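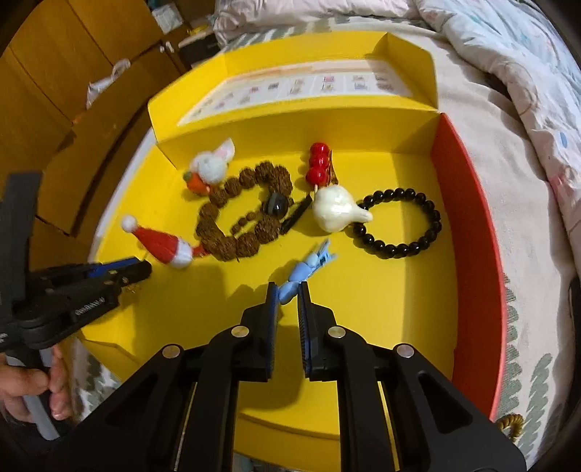 Progress Report to the Wono Fund: The Toy and Story Shelf

Print this page | E-mail this page

Search this site Enter keywords Go

Feb 5, 2023

Dear Melur,

Thank you for your patience with this one. I promised you a report before the holidays and then the holidays came along, as they do, and I decided you would sooner have a full account of the first stretch than a hurried page written between the winter fair and the school concert. So pour yourself something warm, because I have a fair amount to tell you.

When we wrote to you last year, the Toy and Story Shelf was one bookcase at the back of the Fondow reading room, with a sign-out notebook that kept losing its pencil. Your grant let us do it properly. We now have 90 story bags on the shelf, each one a picture book with a few small soft toys or felt pieces that go along with it, and families can keep a bag for 7 days at a time. We had hoped to reach 100 by now. The last ten are sewn and waiting for their books, which were held up at the supplier, and I expect to have them out before the next school break.

How the bags are being used

The rabbit and carrot bags are the clear favorites, and I don't think I have seen one sit on the shelf for more than an afternoon. Anything to do with winter also went out steadily, and it's still going out now, well after the season. Santa hats in February don't bother a three-year-old in the least! The counting books have been slower. Parents tell us they feel a bit like homework, and I think they have a point, so we have moved the counting pieces into bags with a proper story in them and will see how that goes.

The part I am happiest about is the grandparents. We wrote the grant with young parents in mind, but a good share of the people signing bags out are older relatives who look after little ones during the day. Several have told me they were shy about reading aloud, some of them because English is their second or third language, and that having a toy to hold up and move about takes the pressure off the words. We have started putting a plain card in each bag with a few questions to ask along the way, and the same card in Malay and Spanish. I'd like to add more languages as people offer to help with them.

Story hour

We have held 6 story hours since October, all in the Admasu room upstairs. It's a bigger space than we need on a quiet morning and just right on a rainy one. Farah Simanjuntak led four of them and I filled in for the other two — I am not half the performer she is, but the children were kind about it. The stairs are still a trouble for strollers. We have asked the building office whether we might swap with the group that meets on the ground floor, and I'll write to you when we have an answer.

Repairs and cleaning

Small toys have hard lives. Ears come loose, carrots lose their tops, and pom-poms wander off altogether. We had put aside very little for mending, and in truth we spent that part of the budget by the end of the second month. The sewing circle has been wonderful about taking things in, but thread and felt still have to be bought, and I would like your permission to move the money left over from printing into repairs. The change is small and is marked in the attached budget sheet.

Everything is washed and checked between loans. That takes longer than we planned for, and on busy days a bag may wait until the next morning before it goes back out. We would sooner be slow about this than careless, particularly with the smallest pieces, which we now keep in separate bags marked for older children.

What comes next

Between now and the summer we mean to finish the last ten bags, try one evening story hour for families who work days, and replace the notebook with a simple card system. We also want to sit down with the preschool teachers and find out which books they wish the children knew.

Do come and visit if you can. The kettle is always on, and there's a very comfortable chair next to the shelf.

With warm thanks from all of us,
The Toy and Story Shelf, Fondow

Print this page | E-mail this page

Sign up for our newsletter Your e-mail address Subscribe
We use cookies to help this site work properly. By continuing to browse you agree to our use of cookies. OK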